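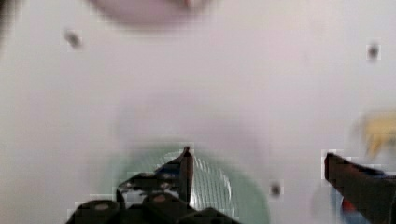 View from the arm, gripper down at the green bowl.

1/ I've worked in the canteen wash-up at Callico for years and we are getting a robot arm for tray clearing. People keep asking me what it means for the jobs, so I'm putting what I know in one place.

2/ We do 300 trays on a normal lunch. There are three of us on the belt. You take the plate off, tip the scraps, put the cup in one rack and the bowl in another, next tray. By half two your shoulders know about it.

3/ The arm is from Zikari. It's on a practice table upstairs at the moment, learning to pick things up and put them where they belong. Benvinda Barros from our shift goes up for part of each day to drive it and to tell them what a real tray looks like.
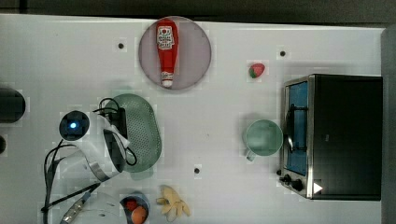 4/ Her hours up there are paid at the normal rate. She asked for more, as it's different work, and was told it would be looked at in July. I think she should get it. She spends the whole session concentrating and comes down more tired than we do.

5/ What's been promised in writing: no one on the belt loses hours while the arm is on trial. What hasn't been: anything after the trial. Horácio Sequeira, our rep, has asked for a date and hasn't had one.

6/ The bit I didn't expect is how much of our job had never been written down. They wanted rules. Which things go first, what you do with a half-full cup, when you stop the belt. We each do it differently and had never talked about it.
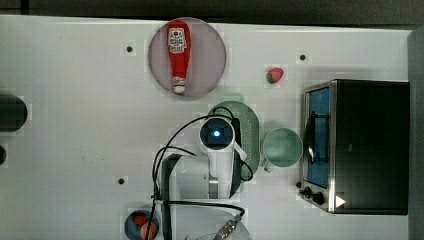 7/ Most of my worry is about the odd trays. A plate, a cup and a fork is the easy one. Then somebody leaves the ketchup bottle lying across the plate, and you have to know it goes back on the counter and not in the wash. A person sees that without thinking. The arm has to be shown, and the person showing it is one of us.

8/ If it takes the lifting and leaves us the odd trays, I'd be happy with that. If it takes the lifting and they cut the belt to one person doing odd trays all day, that is a worse job than I have now.

9/ Next meeting is before the summer break. Horácio is collecting questions, so send him yours.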